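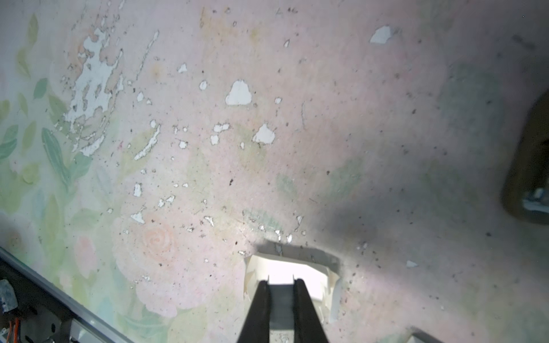
I had been meaning to get to the Wollavov open house for ages, and this March I finally did it (a long bus ride, one wrong stop and a very good cheese roll). It's an old boarding house on the edge of Staltano, and for two afternoons a year the people fixing it up let you wander through before the work is done.

They send you around in groups of 4, and you get 60 minutes, and I used every one of them. Ground floor first: the pantry, the boot room, a staircase that groans like a ferry. Then up to the Riquelme Room, named after the family who ran the place, and that's where I got stuck. The wallpaper! It's pale pink with soft watercolor flowers and sage and mint leaves, long pointed ones that overlap each other, and there's a big peach rose low down with petals that sort of melt into the pink behind it. I found a second rose near it, smaller and much fainter, and felt very clever.

It's in rough shape, I won't pretend it isn't. It's stained and peeling and worn, and there's a rectangular opening in the wall with ragged white edges curling out around it, like somebody opened a parcel in a hurry. I loved that part most. I kept going back to it – the inside was so bright next to all that tired pink – and I had to be called twice when the group moved on.

Our guide told us the plan is to keep as much of the old paper as they can and have the rest reprinted by Pirnum, a small print shop two streets over. Someone asked if they'd think about plain paint instead and got a very firm no. Good! I have lived with plain white walls for years and I came home wanting roses in the hallway.

After that came the attic (cold, low beams, watch your head) and then tea in the yard, where you can buy a postcard of the front of the house from back when it still had its porch. I bought 2 and have already lost one.

If you go, wear flat shoes and take the early slot, as the upstairs rooms get crowded later on. There are 108 steps if you do the attic and the cellar, according to the sign by the door, and my knees believe it. The bus back leaves from the other side of the square, by the bakery.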